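Hand trials move to the bedroom

The comparison of hands for the two-arm robot has left the bench. Through December all the runs were done on a flat table with folded towels and foam blocks, and both sets of hands did well enough there that the scores told us very little. Kenta Ichikawa, who is running the trial, asked for a furnished room and real clothes, and the team has been working beside a double bed ever since.

Two sets of hands are in the running. The first comes from Druvham and has fingers that bend at each joint, with a motor for every finger. The second is the simpler Prirau hand, where one motor pulls all the fingers closed together and a spring opens them again. The Prirau hand is lighter and costs much less. The Druvham hand can pinch with two digits and leave the others out of the way, a useful thing with thin cloth. Both bolt to the same wrist plate, so a swap takes 25 minutes including the calibration check.

The task is laundry. Garments go from a basket to the bed, get picked up one at a time, and are spread between the hands so the head camera can find a hem or a collar.

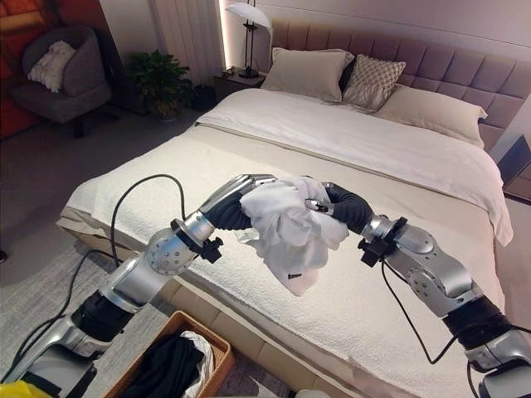
Both hands on one white garment, held over the bed.

Spreading is where the time goes. Picking a shirt out of a basket is mostly a matter of closing on enough fabric, and either hand will do that. Holding it up with one hand and finding a second grip point with the other is harder. Cloth bunches, the edge the camera was tracking turns under, and the arm arrives at a spot where there is only a fold. The controller then has to decide whether to take what it can get or go back and look again.

We have tried both answers. The older Sekiguchi controller always takes the grip and sorts it out afterward. The newer one, which Poltorar supplied in beta, stops and looks again if the edge has moved more than a set distance. On the table the second look made little difference. On the bed it cut the number of bad grips but made each garment slower, and a couple of operators said they preferred the old behavior when supervising because the arms kept moving and it was easier to see what they were up to.

The count stood at 639 grasp attempts when the log was closed on 02/02/2019. Ichikawa does not want to publish success rates yet. The garments were not split evenly between the two sets of hands in the first week, and he wants to rerun the dark items in particular.

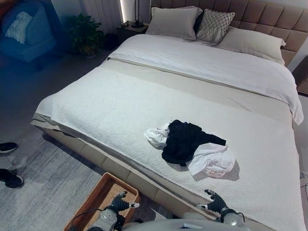
Dark knitwear has been the most awkward class so far. The camera loses the edge of a black sleeve against another black surface, and the depth reading gets patchy in the folds. Against a light bedspread it does better, but once pieces overlap the software tends to treat them as one item and plans a grip across two garments. Lowering the exposure threshold helped with the black pieces and made the white ones worse. For now the two settings are run one after the other and the results merged, at the cost of almost a second per look.

Textured bedding is the other thing the bench never showed us. A finger that comes in low can catch the cover along with the shirt, and then both come up. The Prirau hand is more prone to this because all its fingers sweep together. The fix being tested is a higher approach, with the last part of the movement done slowly while the motor current is watched for extra load.

Cable routing also needs work. The hand cables were cut long for the bench, where slack did no harm, and they now swing out in loops when the arms reach across the bed. Shorter leads with a clip at the forearm are on order, and 3 sets should be enough to cover both hands and leave a spare.

The next round will use the same room and the same basket, with the garments drawn in a fixed order so that each pair of hands and each controller gets the same mix. Anyone on the project who wants to sit in on a session or suggest a garment for the set should write to Ichikawa. Items with buttons are especially welcome, as we are short of them. Please mark the label with a laundry pen so it can be returned.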